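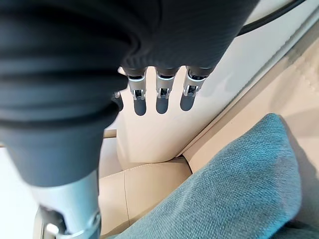
Photo: Jaanus Mets / Doltolberg House

Minutes of the lounge and common rooms meeting, February

Held in the downstairs lounge, 4:30 p.m.

Present: Jaanus Mets (chair), Doãn (housekeeping), Tessa (front desk), Rob (purchasing), Lorraine (minutes)
Apologies: Amit

1. Minutes of the last meeting

Agreed, with one correction. The note on the hallway runner should read "to be cleaned," not "to be replaced." Rob has already canceled the quote for a new one.

2. Matters arising

The draft under the back door has been fixed. The coat hooks are still waiting for the right anchors. Rob will pick them up on his next trip to the hardware store.

Tessa asked whether the lounge could stay open until 10 p.m. through the spring. Jaanus said yes, as long as the evening tidy is done at closing and does not get left for the morning.

3. Cream sofa

Doãn reported on the sofa. The marks on the seat came up with a damp cloth and a little mild soap. She does not want anyone using the spray from the kitchen on it. There was a long talk about the stitched seams, which collect crumbs. Doãn has been going along them with the soft brush on the vacuum and would like this added to the weekly list. Agreed.

Rob had a price of $1,270 from Flitesow for redoing the seat and back. Nobody was in favor this year. Jaanus said the sofa has plenty of use left in it and the money would be better kept for the upstairs chairs. Rob will thank Flitesow and ask how long the price holds.

Tessa said guests sit on the armrest when the lounge is full. It was agreed not to put up a sign. The front desk can bring in two folding chairs from the closet when there is a group.
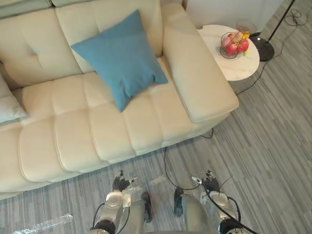 4. Side table and lamp

The side table stays at the end of the sofa by the lamp. Lorraine had suggested moving it to the window, but it was tried for a few days and people had nowhere to put a cup down. The marble top needs to be wiped the same day if anything is spilled on it, especially juice or coffee. Doãn will put a packet of coasters in the drawer at the front desk.

Fruit: the basket is filled in the morning by whoever opens up. Apples keep well. Bananas do not, and should be taken to the kitchen once they get spotted. Tessa asked if we could add pears. Rob has no objection but would like to see the fruit bill first. It was $64 last month, which he thought was fair for the number of people coming through.

The lamp switch is stiff. Jaanus will look at it. If it needs a new switch he will do it himself, and if it is anything more than that it goes to the electrician with the stairwell lights.

5. Throw pillows and covers

Doãn would like all the pillow covers in the common rooms washed on the same cycle, so that they fade at the same rate. At the moment the lounge gets done more often than the reading room and the difference is starting to show. Agreed.

Covers are to be washed cold, inside out, and hung up. They should not go in the dryer. Kistitz, who supply the spare covers, have changed their sizing, and the last order came up tight. Rob will send it back and ask for the next size up. He will also ask if the teal is still being made.

Lorraine asked how the pillows are supposed to be set out, as she has seen it done several ways. After some discussion: one at each end, leaning on the backrest, on a corner or flat as you like. Jaanus said he did not mind as long as they were off the floor.

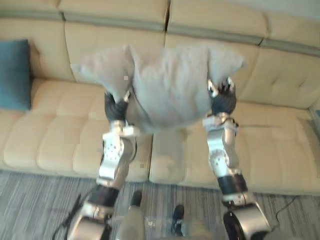 Loose cloths should be shaken out and folded before they go back to the linen closet. Doãn has been finding them pushed in at the front of the shelf in a ball, and then the door won't shut. Her way of doing it is to hold the cloth up by both sides, shake it once, lay it on the seat and fold it in half and in half again. She is happy to show anyone who has not done it. Tessa said the evening staff would like that.

It was also agreed that gray cloths are for the common rooms and white ones are for the kitchen. The mixed pile on the bottom shelf will be sorted out by Doãn and Lorraine before the next meeting.

6. Evening tidy

The present list is too long and people skip the end of it. Shorter version agreed for the lounge:

Pick up cups and papers
Shake out and fold any cloths
Put the pillows back on the sofa
Wipe the side table
Run the dust mop over the floor, including under the front of the sofa
Lamp off

The weekly jobs (seams, baseboards, windows) move to Doãn's sheet and come off the evening list altogether. Tessa will type up the new one and tape it inside the closet door. The old list should be thrown out - there are still copies of it at the desk and in the kitchen.

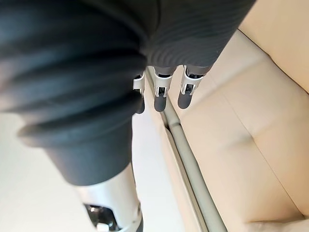

Doltolberg House - Housekeeping and Common Rooms Team

7. Upstairs chairs

Rob has been to see the chairs at the outlet. They are comfortable but lower than he expected, and he thinks some of the older guests would have trouble getting up from them. He will borrow two on approval and leave them on the landing for people to try. Comments to Rob, please, in writing if possible.

Doãn asked that whatever is bought has a seat that can be wiped. Fabric was considered and there was some support for it from Lorraine, but it was left open until the chairs have been tried out.

8. Any other business

The vacuum needs new bags. Rob to order.

Tessa asked for a second key to the linen closet to be kept at the front desk. Agreed. Jaanus to get it cut.

Lost property: a green scarf and a pair of reading glasses are at the desk. They will be kept until the end of next month.

The meeting closed at 5:40 p.m. Next meeting in the same room, date to be sent around by Jaanus.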